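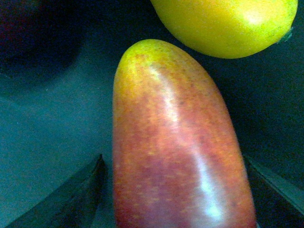
*Reading time: 2 min*

**Tutport shop fit-out – progress report to Hekov, April**

Prepared by Valter Berge

**Status.** Work on the sales floor is on schedule. Spending stands at 70 percent of the approved grant. No change to the total is requested.

**Produce.** The fruit range will open small. Red and yellow fruit will be sold loose from open counters, by weight. Gatchalian has agreed to a first order of 200 pieces, delivered on a Wednesday morning. Bruised stock will be marked down the same day and written off the next.

**Counters.** The black-framed counters with brown wood panels are in place on the left side of the floor. Final spacing is still open – the aisle has to take a shopper with a basket and a second person passing.

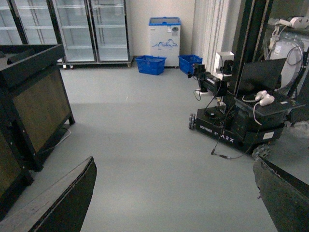
The cable running under the nearer counter will be moved to the wall before opening. Wuma has quoted for this work and the price falls within the electrical line.

**Cold storage.** The glass-door refrigerators stand against the back wall and have not been stocked. Shelf heights will be set once the drinks and dairy lists are final. The small white freezer stays where it is, to the right of them. Temperature logs for all units will run for 30 days and will be attached to the next report.

**Open items**

- Shelf labels: text approved, printing not ordered
- Baskets: storage point near the entrance to be decided
- Scale: calibration certificate due from Wuma
- Drinks and dairy lists: with Gatchalian for pricing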